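**Labo Clodden, nouvelles de janvier : la pince à main a fini ses devoirs**

Bon, je vous avais promis des nouvelles du projet Bandemar dès qu'on aurait quelque chose à montrer, et voilà, on a quelque chose à montrer ! Mechthild Fankhauser a présenté les résultats hier matin devant l'équipe (croissants compris, merci à elle), et je suis sortie de la salle avec trois pages de notes et une grosse envie de vous raconter tout ça.

Pour celles et ceux qui prennent le train en marche : Bandemar, c'est notre étude sur l'apprentissage de la saisie à partir de démonstrations faites à la main. On prend une pince portative avec sa caméra, on va dans des lieux ordinaires, on attrape des objets ordinaires, et ces enregistrements servent ensuite à entraîner le bras du labo. Le bras, lui, ne quitte jamais sa table. La question de départ de Mechthild tenait en une ligne sur le tableau : à budget égal, vaut-il mieux répéter beaucoup au même endroit ou se promener ?

Eh bien, il vaut mieux se promener, et l'écart est plus net que ce que j'aurais parié (j'avais parié un café sur l'autre camp, je l'ai payé).

On a comparé deux jeux de données de même taille, 1648 démonstrations chacun. Le premier a été enregistré entièrement dans notre salle de manipulation, sur deux plans de travail, avec un éclairage bien propre. Le second a été récolté dans 30 lieux différents : des cuisines, des bureaux, des paliers, une salle d'attente, bref, là où on voulait bien de nous. Même politique apprise, mêmes réglages, même durée d'entraînement. Ensuite, chaque version a eu droit à 117 essais sur des objets posés dans des endroits qu'elle n'avait jamais vus.

La version « promenade » l'emporte sur presque toutes les catégories d'objets. Là où la version « salle » se débrouille encore très bien, c'est sur les formes simples, les boîtes et les gobelets. Dès que l'objet est bas, arrondi ou un peu glissant, elle vise trop haut ou referme trop tôt. Touran Vahidi, qui a épluché les échecs un par un, pense que les ombres y sont pour beaucoup : dans notre salle, elles tombent toujours du même côté, et le modèle s'appuie dessus sans qu'on lui ait rien demandé. Il a refait une série en déplaçant simplement la lampe, et les ratés sont revenus au galop.

Autre chose qui m'a bien plu : le désordre aide. Les tables où traînaient des câbles, des papiers et des petits bouts de tout ont donné des démonstrations plus utiles que les tables bien rangées. Au début de la collecte, on passait un temps fou à débarrasser avant d'enregistrer… On a arrêté. Mon dos remercie la science.

La souris d'ordinateur est devenue l'objet fétiche de l'équipe, parce qu'elle cumule à peu près tout ce qui embête le modèle de la salle : plate, bombée, lisse par endroits et trouée à d'autres. C'est elle qui ouvre la présentation de Mechthild, et c'est elle qui reviendra dans la prochaine série.

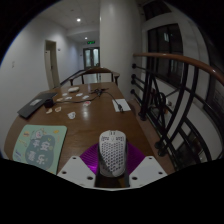

*Prise d'une souris blanche ajourée au-dessus d'une table en bois, projet Bandemar.*

Côté limites, il y en a, et Mechthild a passé un bon quart d'heure dessus. Tous les essais portent sur la saisie seule ; reposer l'objet au bon endroit, c'est une autre histoire, et on n'a encore rien de solide à en dire. Les mains qui tiennent la pince comptent aussi. Touran enregistre vite et bien droit, moi j'arrive toujours un peu de travers, et on ne sait pas encore si mes démonstrations aident le modèle ou lui compliquent la vie. (J'ai ma petite idée, je la garde pour moi.)

La suite se passera avec nos voisins du groupe Bouzid, qui ont un bras d'un autre modèle et qui veulent essayer nos données telles quelles, sans rien réenregistrer. Si ça marche chez eux, on aura un argument de plus pour l'article. Si ça ne marche pas, on aura au moins une belle figure d'échecs pour l'annexe !

Le texte est en relecture interne, Mechthild attend les remarques pour la fin du mois. Si vous voulez voir les enregistrements avant, passez au bureau du fond après 16 h, il y a un écran libre et, en général, du thé.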